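I've followed Brivden for 11 years and had never once been past the turnstiles when there wasn't a game on, so when the club announced an open day ahead of the World Cup break I signed up the same night. Two hours on the bus, a sandwich in my bag, and I was at Gate 2 by nine in the morning with a bunch of kids in national team shirts from every country you can think of.

They split us up by sticker color. Mine was green, which meant starting with the stands. I've always sat low behind the north goal, so going all the way up to the back row of the main stand was a treat. You can see the whole river bend from up there! The seats are narrower than ours, though, and whoever pays extra for them has my sympathy.

Then down to the dressing rooms. The home one was repainted over the summer and still has that new paint smell. The away one is small, and has a pillar right in the middle of it (our guide swore it was holding up the roof, and she got a big laugh). The tunnel is shorter than it looks on TV. You come out, three or four steps, and there's the grass, roped off, with a lady watching us to make sure we behaved. I put one toe over. Sorry.
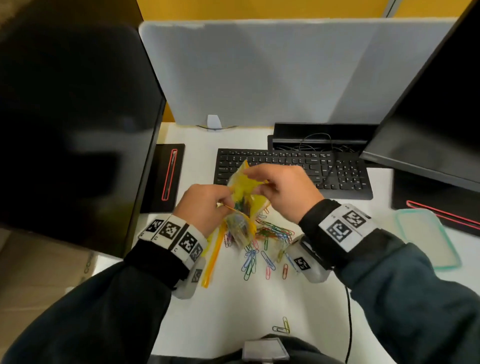 After the tunnel we got half an hour in the club museum, and I could have used twice that. The best corner is the one on Horetti, the old ground across the tracks. They've saved a strip of the wooden terrace, a turnstile you can push through, and a scorebook open to the 1-1 draw with Tamitz that my dad still talks about. The attendance is written in pencil at the bottom: 339. He has always told me there were thousands there, and I took great pleasure in calling him from the museum steps.

There's also a World Cup wall, with a panel for every player who went to the finals while on Brivden's books. It's a short wall, but it's nicely done, with match shirts behind glass and little screens showing the call-up news from the local paper. An older couple next to me were arguing about whether a reserve goalkeeper should count if he never got on the field. I say yes. He packed his bags and got on the plane like everyone else.

The offices were the part I expected to skip through, and I ended up liking them a lot. Ticketing is one long room with cubicles, the travel desk is at the far end, and the people there were happy to chat about how they move a whole squad around for away games. The hotel gets booked before the flights, which surprised me. They send their own pasta ahead, too!

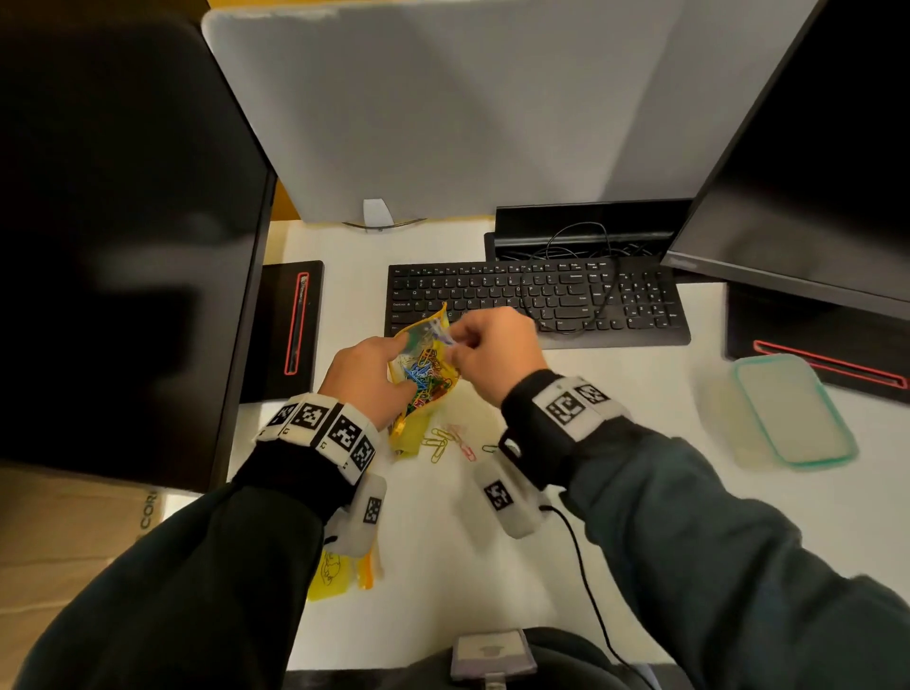 *Paper clips in a yellow zippered pouch.*

Lunch was in the Erraji Lounge, normally way out of my price range. Soup, rolls, a decent apple cake. The coffee line was awful - they had one machine going for the entire open day - and by the time I had my cup the green group had left for the training fields without me. I caught up at a jog, coffee all over my sleeve.

The youth team was doing a finishing drill on the far field, and we got to stand right behind the goal net. I had no idea how loud the ball is from there. One kid, who can't have been over sixteen, hit the same top corner again and again with his left foot, and the whole group started clapping for him. He went bright red.

A few practical things if you're thinking of going next time. Parking is in the south lot only and it fills up early. The museum is included but the shop discount is not, whatever the flyer says. The tour has 55 steps up to the top tier with no elevator on that side - ask at the gate and they'll take you around the other way. Bring a jacket, the tunnel is freezing.

I bought a scarf I didn't need and took the four o'clock bus home.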